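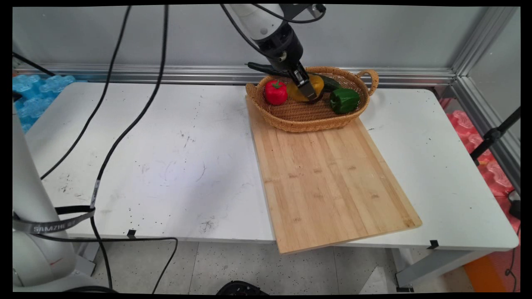 Peppers and a cucumber in the wicker basket, on the big bamboo board

Keeping a bamboo board going for years

Posted 07/04/2023 in Kitchen

I get asked about my cutting boards more than I get asked about my cooking, and I've decided to be fine with that. So let's talk bamboo!

Washing first. Hot water, a drop of dish soap, a soft sponge, both sides every time (if you only wet one side it'll warp on you, ask me about my first board). Then stand it on its edge to dry. I lean mine against the backsplash next to the toaster and leave it overnight. Never the dishwasher, please, not even the top rack.

For onion and garlic smells, coarse salt and half a lemon. Scrub with the cut side, let it sit 10 minutes, rinse. Beet stains take two or three goes and some of them just stay.

Oiling is once a month at my house. Food-grade mineral oil, warmed a little by standing the bottle in a mug of hot water, rubbed on with an old T-shirt. Leave it for 6 hours and wipe off whatever hasn't soaked in. Don't use olive oil, it goes sticky and then it smells. My neighbor Weronika adds beeswax to hers and it does come out lovely, but I'm too lazy for the melting part.

If the surface feels fuzzy, go over it with fine sandpaper along the grain, wipe, dry, then oil twice.

Oh, and if your board slides around, put a damp dish towel under it. I bought rubber corner feet last November and they were off again within a week.

Wicker baskets next time, Sveva has been asking how to get flour out of the weave.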